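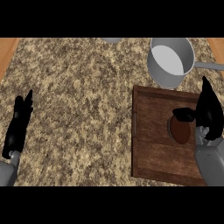 ## Re: [sim-kitchen] Do we buy the second arm now or wait?

Hi all,

Big yes from me on going two-armed! The render at the top is from our Cetunent kitchen: saucepan up by the back of the counter, cutting board on the right with the right gripper over it, left gripper standing by over the granite. I love how much we can try out in there before a purchase order goes anywhere.

Kirsten Campbell wrote in October 2022:

> Multard will hold the price on the pair until the end of November. My worry is bench space and the extras. Can someone tell me what we need besides the arms? I have 200 hours of compute left on the Sasent budget and would like to know if that's enough to plan with.

Kirsten, 200 is plenty (I'd set aside 40 for the board and pan tasks and keep the rest for whatever breaks). For the extras, my list so far:

- spare fingertips, 6 to start with
- a real cutting board with a raised border like the one in the render, so the gripper has the same lip to deal with
- a light saucepan with a long straight handle
- mounts for both arms, spaced to match the sim

On bench space, please measure the Ross room before we sign. We have a good wide stretch of bare counter between the grippers in sim and I'd hate to lose it to a narrow table.

Could we also ask Multard to quote the mounts separately? I'd love to have our own shop make them if the drawings are simple enough.

I can send the counter dimensions to whoever does the measuring.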